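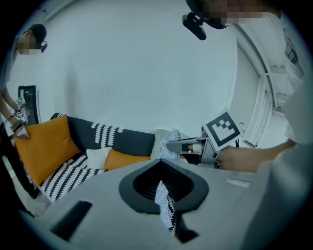 Clukby abre sala para recolha de mantas e almofadas em Granano

A Clukby, loja de artigos usados para a casa, abriu em Granano uma sala dedicada à recolha e triagem de têxteis de sala de estar. O espaço recebe mantas, capas de sofá, almofadas e cortinas, e funciona no piso térreo do edifício Pillai, com entrada pelas traseiras.

A recolha começou em abril, ainda ao balcão da loja, e passou para a nova sala por falta de espaço. Até ao final do mês passado deram entrada 943 peças, na maior parte capas de almofada e mantas de sofá. As cortinas são menos frequentes e chegam quase sempre sem os ganchos, que a loja pede que sejam entregues num saco à parte.

As peças são vistas uma a uma em cima de um sofá ou de uma mesa. Verificam-se as costuras, os fechos e as manchas, e o que está em condições segue para lavagem. O resto é cortado para panos de limpeza ou usado como enchimento. As almofadas só são aceites com o enchimento inteiro e sem cheiro a humidade. As de penas ficam de fora por enquanto - a máquina de lavar da loja não tem capacidade para elas.

Quem entrega pelo menos quatro peças recebe um vale de 2 euros, válido em toda a loja exceto nos móveis. O vale não é acumulável e tem de ser usado no prazo de quatro meses. Não é preciso marcação para entregas pequenas. Para volumes maiores, como o recheio de uma casa, a Clukby pede um contacto prévio por telefone ou ao balcão.

Depois de lavadas, as peças são dobradas e postas à venda em conjuntos, organizados por cor. Uma capa de almofada avulsa custa menos do que um conjunto, mas nem sempre há avulsas disponíveis. A loja prevê também vender capas para sofás de dois e três lugares, com as medidas indicadas na etiqueta, e aceita devoluções se a capa não servir.

A sala está aberta no mesmo horário da loja, com pausa para almoço. O estacionamento nas traseiras do Pillai é limitado a cargas e descargas durante a manhã. Colchões, tapetes e almofadas de exterior não são recebidos e devem ser levados ao ecocentro de Granano.

5 de agosto de 2025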